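What Is a Treaty?

Have you ever shaken hands on a deal? Maybe you promised to share your bike if your friend shared her skateboard. Countries make deals like that too, and the biggest ones are called treaties. They can be about almost anything – fishing, borders, mail, even who looks after a river!

A river with two owners

Imagine two countries, Praltora and Moncrieff. A river 267 miles long runs between them. People in Praltora want to catch fish in it. People in Moncrieff want to float big boats down it, and the boats scare the fish away. Everybody is grumpy. What can they do?

They could shout at each other across the water, but it's much better to talk. So each country picks people who are good at listening, explaining and bargaining. These people are called diplomats (say it like this: DIP-luh-mats).

How the talking works

The diplomats meet in a town called Galtitberg and sit down together. Praltora asks for no boats at all. Moncrieff says no way! Then somebody has a bright idea – what if the boats stay home for 15 days each spring, when the fish lay their eggs? Now they're getting somewhere.

This part is called negotiating, and it can take ages. Some talks go on for years. Every word matters, so the diplomats go over the same sentence again and again, often in two or more languages. Interpreters help by turning what one person says into words the other person understands. What a job!

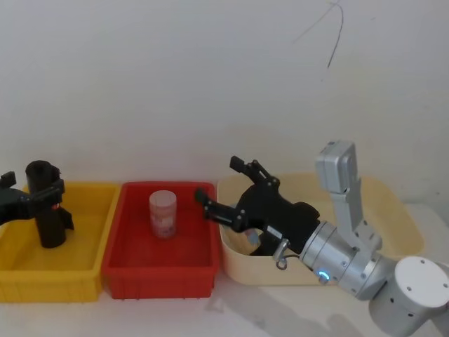

Signing and saying yes

When the words are ready, leaders or diplomats from both sides sign the treaty. Hooray! But wait, it may not count yet. In many countries, lawmakers have to agree to it as well. That step has a wonderful long name: ratification. In the United States, the Senate votes on treaties, and two-thirds of the senators who are there have to say yes.

What if somebody breaks a promise?

Good question! Usually the countries talk again first. Sometimes they ask a third country to help, or they take the problem to a court with judges from different parts of the world.

Try it yourself

Find a friend and be two countries that share one lake. Each of you writes down three things you want. Now negotiate! Write your treaty on one sheet of paper and both sign at the bottom. (Fancy signatures are very welcome.)

Words to know

Diplomat: a person who speaks for a country.
Negotiate: to talk until you reach a deal.
Ratify: to make a signed treaty official.

Written by Mhairi Gunn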